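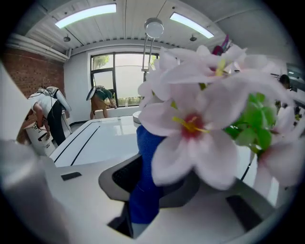 Lillex Allergen Diary Corpus, data card

Summary

Lillex is a collection of self-reported hay fever diaries written in plain English by adults over one full pollen season. Each entry is a short free-text note with a symptom score and a coarse location code. The corpus was built for text classification and for studying how people describe mild, recurring symptoms in their own words. It was compiled by Matúš Jelínek and Oľga Šimek. Annotation was done with the Costik labeling tool.

Contents

The release covers 209 diarists. Each diarist contributed entries for at least 28 days, not necessarily consecutive. Entries shorter than three words were kept. Entries left blank were dropped along with their scores.

Files

entries.csv: one row per diary entry
diarists.csv: one row per diarist, age band and location code only
labels.csv: one row per label, keyed to entry_id
splits.csv: train, dev and test assignment by diarist
CHANGES.txt: corrections since the first release

All files are UTF-8 with Unix line endings. Fields containing commas are quoted. Missing values are empty strings, never NA or zero.

Fields in entries.csv

entry_id: integer, unique across the release
diarist_id: integer, matches diarists.csv
day_index: days since the diarist's first entry, starting at 0
part_of_day: morning, afternoon, evening or unknown
text: the note as typed, after redaction
score: integer from 0 (no symptoms) to 7 (could not work or sleep)
meds: yes, no or not stated

The score refers to the worst point since the previous entry. Diarists who skipped several days often scored the whole gap, so scores following a gap should not be read as daily values. Compute the gap from day_index before any time series work.

Labels

Each entry can carry any number of labels from a set of 31. The set covers symptoms (sneezing, itchy eyes, cough), settings (indoors, yard, commute), suspected triggers (grass, trees, dust, pets) and actions taken. Trigger labels record what the diarist blamed. They are not checked against pollen counts, and no pollen data is included.

Two annotators labeled every entry independently. Disagreements were settled by Oľga Šimek. Both original label sets are in labels.csv in the columns first and second, with the settled value in final. Agreement was lowest for dust and indoors, which diarists tend to mention together without saying which one they mean.

Redaction

Names, street names, employers and clinics were replaced with bracketed tags such as [NAME] and [PLACE]. Drug brand names were replaced with [MED]. Spelling and punctuation were left alone. A few tags sit inside words where the original was misspelled or run together.

Known problems

Entries from August are sparse. A sync fault in the Zelenák entry app held back evening notes for part of that month, and those that could be recovered have part_of_day set to unknown.

Diarists signed up through two gardening newsletters and one running club. People who spend a lot of time outdoors are overrepresented, and the yard label is more common than it would be in a general sample.

Some diarists copied their previous note when nothing had changed. Exact duplicates within a diarist are kept. Removing them changes the score distribution toward the high end.

Splits

Splits are by diarist. Do not reshuffle at the entry level, as individual phrasing is easy to recognize and will leak.

Use

Suitable for text classification, annotation studies and teaching. Not suitable for diagnosis, dosing advice or estimates of how common hay fever is.

Contact

Report errors with the entry_id and the release version. Corrections to labels are handled by Oľga Šimek, and file or format problems by Matúš Jelínek.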